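Section 4: Booking a table with the Lellico app

I do all my restaurant bookings through Lellico now, and once it's set up it's a doddle! My favourite place to try it on is Mandwood, so I'll use that.

1. Open the app, tap Find a table and type the restaurant's name.
2. Pick your party size. Mandwood takes up to 44 in the back room, but you'll have to ring Olga Gaete for that.
3. Choose a time. Slots are held for 60 seconds, so have your card handy.
4. Tap Confirm and wait for the green tick.

Note: the July set menu shows up under Extras (I missed it the first time and was gutted, the plum tart is lovely).
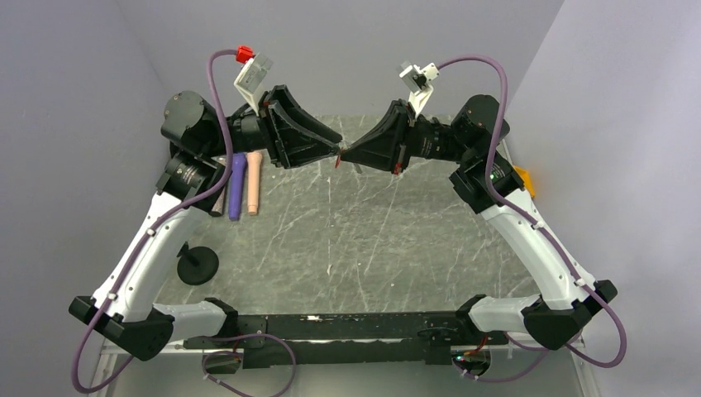

Two grippers meeting over a grey marbled tabletop.

Caution: cancel before 4 pm or they'll keep your deposit.

5. If you get error 349, log out, log back in and start again from step 1.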